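Clube de Robótica Akpalu - Manual do aluno
Secção: Pegar a bandeja pelo canto com a pinça manual
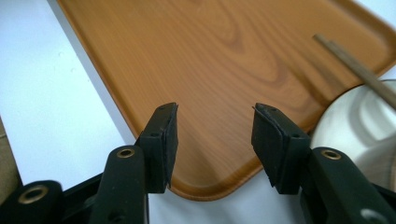 Preparação

1. Coloque a bandeja sobre a mesa branca, com um canto virado para si.
2. Verifique as duas almofadas de borracha. Se a borracha se solta do dedo, não comece e avise Adom Atinga.
3. Ligue a gravação no programa Lurkier e espere 2 segundos com a pinça parada.

Execução

4. Aproxime a pinça aberta, com um dedo de cada lado do canto.
5. Pare antes de tocar na bandeja. Confirme que as duas almofadas estão viradas para o centro.
6. Feche devagar, até as duas almofadas tocarem na borda.
7. Levante a bandeja só um pouco, baixe-a de novo e abra a pinça.

Nota: o pauzinho e a peça branca ao lado fazem parte do exercício. Não os retire da mesa.

Cuidado: a carga máxima para este exercício é de 500 g. Não aperte com mais força para compensar o peso - os dedos podem dobrar.

Repetições

8. Cada aluno grava 35 tentativas. As tentativas falhadas também se guardam, na pasta Promis, com a palavra "falha" no nome do ficheiro.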